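Datasets > Animal Health > Presum Backyard Flock Records

We use cookies to remember your settings. Accept | Manage

# Presum Backyard Flock Records

A small table of health notes kept by people with hens and ducks behind the house, gathered across Nismont and Atdale.

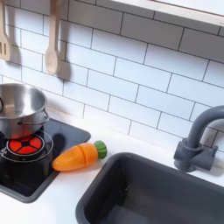 We started collecting these notes because the big farms have plenty of paperwork and the folks with six hens and a leaky coop mostly have a pencil and a feed bag to write on. If you sent us one of those feed bags, thank you, truly -- we typed up every word we could read!

## What's in it

- `flocks.csv`: 444 flocks, one row each, with the kinds of birds kept and the town
- `visits.csv`: 1000 notes on coughing, poor laying, mites, limping and so on
- `sample.csv`: the first 50 rows of `visits.csv`, handy if you only want a peek

The two main files join on `flock_id`. Blank cells mean the keeper left that line empty, so please don't read them as "healthy."

## How the notes were made

Keepers filled in a one-page form from March onward, and we copied it into Tipoki, the little entry tool in `/tools`. Spelling has been tidied in the `signs` column only. The `remarks` column is just as people wrote it, which means you'll meet a good many pet names and at least one recipe for warm mash.

## Please keep in mind

Very few of these birds were seen by a vet, and no lab results are included. The table is fine for teaching, or for trying out a reporting form, but it can't tell you how common a disease is in either town.

## Known problems

Dates are by month only. Some Atdale rows have ducks listed under `hens` -- a fix is on the way.

Contact the Presum data desk | © Presum | Back to top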